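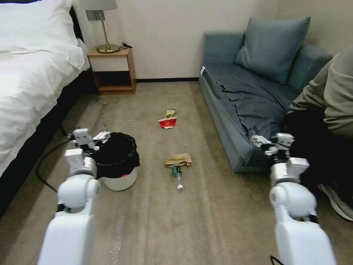 *Posted by Flondetti | November 28, 2021 | Filed under: Comics, How-To*

So you've been handed a box of old comics, or you've let your own pile get away from you (hello!), and now you'd like to find the one issue you want without tipping the lot out. I did mine in May, all 380 of them, and this is the way I'd do it again.

## What you'll need

- Bags and backing boards in the right size
- 3 short boxes (mine hold more than you'd think, but don't cram them)
- Stiff card for dividers
- A soft pencil and a spreadsheet

Check your sizes before you buy. Older comics are a bit wider than modern ones, and I ordered 300 bags in the modern size before I'd measured a single thing. Lay a ruler across a few from different years first.

## Step 1: Rough piles by series

Don't read anything yet! I mean it. I opened one issue of Jirkness "just to check the number" and lost the whole evening. Go by title only, and put anything with a torn or missing cover in its own pile for later.

## Step 2: Put each run in order

Check the small print inside the front cover, especially if a series has restarted. Granddale has had two different number ones, and the covers are so alike that I had them muddled for years. I add the year of the first issue to the divider, so it's always clear which run I'm in.

Annuals go at the back of the run. Some people slot them in by date, and that's fine too, but pick one way and stick with it.

## Step 3: Bag and board

Shiny side of the board away from the comic if it has one coated side, matt side towards it. Slide the two in together, spine first, and fold the flap over. If you use tape, stick it to the bag and keep it well clear of the comic as you take it out again. I do a batch of 11, have a biscuit, wash my hands and do another.

## Step 4: Box them upright

They should stand straight with enough room to flick through. If the box is half full, pad the gap with a folded bit of card so nothing slumps and bends.

## Step 5: Make your list

Title, run, issue number, box. I've got a column for "read again soon" as well, and Tymoshchuk is top of it (the middle issues are so much better than I remembered). Save a copy to your phone, and you can check it in the shop before you buy the same back issue twice.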